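Why I Want the Small Shops to Stay Closed at Noon

When I moved to Irkcombe 12 years ago, the first thing that made me angry was the lunch break. I came from a big city where everything is open, and I stood in front of the hardware store at a quarter past noon with a broken hinge in my pocket. The door was locked. On Santoso Street it was the same with the shoe repair and the bakery. I went home and complained to my wife for the rest of the day.

Now there is a plan from the town to give a lower rent to the shops which stay open without a break, and I find that I am against it. I would like to explain why, with apologies for my English, which I learned late.

A town of 2,000 people does not have many customers. The ones who come at noon would, in my opinion, come also at three. The bakery does not sell more bread if it is open longer. It sells the same bread, more slowly, and the person behind the counter is more tired. In Urkley they made this change already. I go there to buy paint, and I see the same two or three customers, spread over more hours.

People tell me that we must compete with Flesta, the large store on the highway. I do not believe we can compete with it on hours. Flesta is open until late in the evening and has over 15 people working in it. Our hardware store has one owner and, in summer, his daughter. What he can give me is that he knows which hinge I need before I finish my sentence, and for this he must have eaten something.

There is also the matter of the street itself. Between noon and two it becomes quiet, and the shop people sit together on the benches and talk. I was invited to sit with them only after five years, but I was invited. I heard there about my apartment, and about the doctor who still makes visits at home.

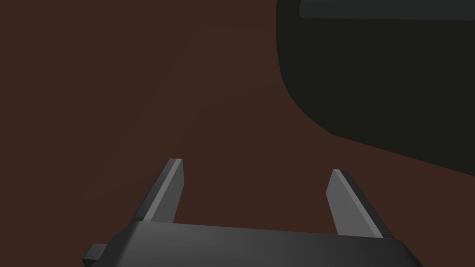
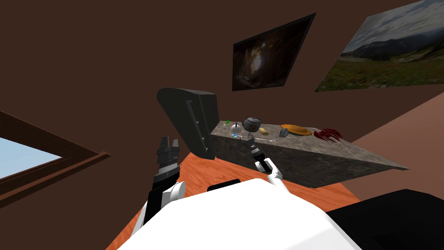
I know it is not easy for those who work all day in another place and have only their lunch hour for errands. My wife was one of them. For her, one late evening in the week would be a real help, and I think most of the owners would agree to it if somebody asked them politely. The town has not asked. It has written a plan about rent, and it will vote on it in February.

I will go to the meeting and say this, probably with more mistakes than I have made on paper.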